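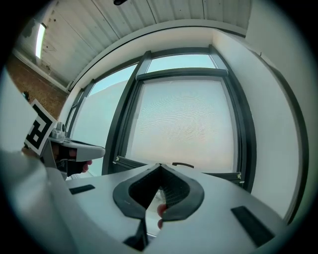
3.2 What we bought, and in what order

I'll start with the part most papers leave in a spreadsheet. When we planned the Nukura setup, I had a budget that looked generous on paper and got small very quickly. My first draft put nearly all of it into a robot arm. The grippers, the markers, the spare parts and the room itself were squeezed into a line called "other," which I now read with some embarrassment.

What changed my mind was a planning exercise we did in May. We wrote down every task we wanted demonstrations for, then asked which pieces of equipment had to exist before the first useful recording could be made. The arm was not on that list for any of them. A person holding a gripper could do the whole thing, and the arm only had to show up once there was something to train it on. So we moved the arm to the second round of purchases and spent the first round on hand-held grippers.

The next question was whether to buy them or build them. We got quotes from Jemel and Gondal. Jemel sold a finished unit with a service contract, and Gondal sold the body and left the fingers to us. I liked the Jemel unit a lot (it felt great in the hand!), but the contract was priced per unit per year, and with more than one unit that adds up fast. We went with Gondal. The first order came to $1428, shipping included, and I kept back another $300 for fingers and pads alone. My colleagues thought the second number was silly. I'd set it higher if I were doing it again.

Here's why the pads deserve their own line. Many of our tasks involve small things, and small things sit right at the tips, where the two fingers come together. Figure 2 shows the kind of grip I mean: the tips meet in a V and a small translucent object is held in the narrow gap between the textured pads. Any wear on the pad surface matters much more there than it does with, say, a coffee mug. I priced the pads as something we'd use up, like printer ink, and I'd suggest other groups do the same from day one.

The markers are the cheap part, and I still managed to plan them badly. Each one is a printed pattern on a white card, like the square one at the back of the second gripper in Figure 2. Printing costs next to nothing. What I hadn't budgeted was time – cutting, mounting, checking that the card is flat, and then checking again after somebody bumps it on a door frame. If you pay student hours out of the same pot as hardware, put those hours in the plan. We hadn't, and the money came out of travel.

Then there's light. Equipment lists tend to skip it, and so did mine. The tracking needs to see the pattern clearly, and our room has a big window along with a fluorescent fixture on the ceiling. I had a quote in hand for studio lamps from Lustosier, with stands and diffusers and so on, and it would have eaten a good chunk of the second round. Before signing, I asked for a simple test of the room at different times of day. The frosted pane in the middle of the window gives a fairly gentle light, and the clear panes next to it and above it are the ones I'd worry about. A roll of window film is a lot cheaper than a lamp kit, so film is what went into the plan. The Lustosier quote is still in my folder in case we move to a darker room.

One thing I'd handle differently is spares. We treated a matched pair of grippers as a single item, and that's a mistake when most of the tasks use both hands. If one side is out for repair, the other one is pretty much a paperweight. The revised plan, which I sent in on Jun 12, 2022, lists a third gripper as a shared spare and pushes the arm back a little further to pay for it. I got some grumbling over that – people like arms, and a spare gripper in a drawer is hard to get excited about.

I should also say what I can't tell you. I don't have a fair comparison with a group that bought the arm first, and the prices above are what we were quoted, for one small lab, with our particular discounts. The order of purchases is the part I'd expect to carry over. Round one covered grippers, pads, markers and hours, round two covered window film and the spare, and the arm comes after that. The storage and computing costs ran on a separate grant, and I go through those in the next section.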